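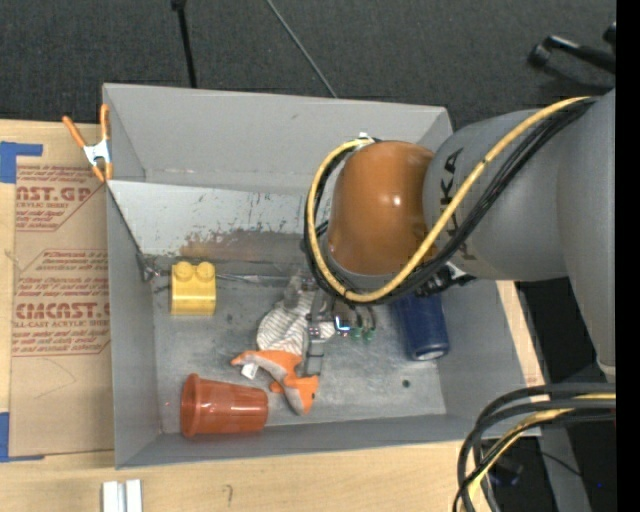
Home | Bin Library | Rates | Drop-off | FAQ | Contact

Print this page | E-mail this page

Toy Bins: Frequently Asked Questions

Most of the letters we get at the Noder toy library are about the bins, and most of those are about the state of the bins, so we may as well begin there. They are big, they are gray, and they have led full lives. You will find scuffs on the walls and pale scratches all over the floor, and a sloping panel may have a rusty-looking patch along its lower edge, where the surface has chipped. A yellow building block standing at the foot of it does a lot for the general mood. We recommend yellow.

Why don't you buy new bins?

We priced them. A new one of the same size from Van Wijk is $315, and it would look like the old ones by August. Toys are hard on furniture and children are hard on toys.

How many toys come in a bin?

It depends which bin you book. The small loan is a handful of pieces for a child who likes to concentrate. The large loan is 80 pieces for a child who likes to pour. If you live above someone, please consider the small loan.

Can I pour the toys in, or do they have to be arranged?

Pour away. Femke Hoekstra used to send out a diagram with the returns, and it was a very good diagram. We have 182 copies left if anyone needs scrap paper.

The bin won't fit on my shelf. What now?

It was never going to. Put it on a table or on the floor. On a good table, lay a towel underneath first. The undersides have seen as much of life as the insides, and we don't pay for tabletops. (See the letter from Ward Segers, formerly posted here, removed at his request after we both calmed down.)

Can I store anything else in the bin while I have it?

Toys only. We have had onions. We have also had a very nice set of barbecue tools, which Dalva Sampaio is holding at the desk for whoever is ready to admit to it.

How do I clean it?

Empty it, wipe it with a damp cloth, dry it. Corners and seams get a dry brush, since crumbs move in there and raise families. Skip the steel wool. One borrower tried to polish out the scratches and gave us some new ones going the other way.

My bin came back from the library with somebody else's sticker in it.

Yours now. Congratulations.

We lost a block. Are we in trouble?

No. Look under the couch, look in the car, look in the dog's bed, then tell us. Single blocks are free to lose up to a point, and the point is three. After that we ask for a swap from your own supply, any color. Pieces from Ellance sets are the exception, as they don't mate with anything else on earth.

How long can we keep a bin?

28 days. You can renew once if no one is waiting. Mieke Cuypers runs the waiting list and can't be bribed with cake, though she will eat the cake.

Do you take donations?

Blocks, cars, figures, animals, yes. Anything that talks, no. We had a talking farm that went off in the cupboard every time a truck passed on the street, and it is now with a family in the country.

Who do I call about a late return?

Florencio Sotomayor, weekday mornings. He's heard the one about the flat tire.

Last updated: 28/06/2025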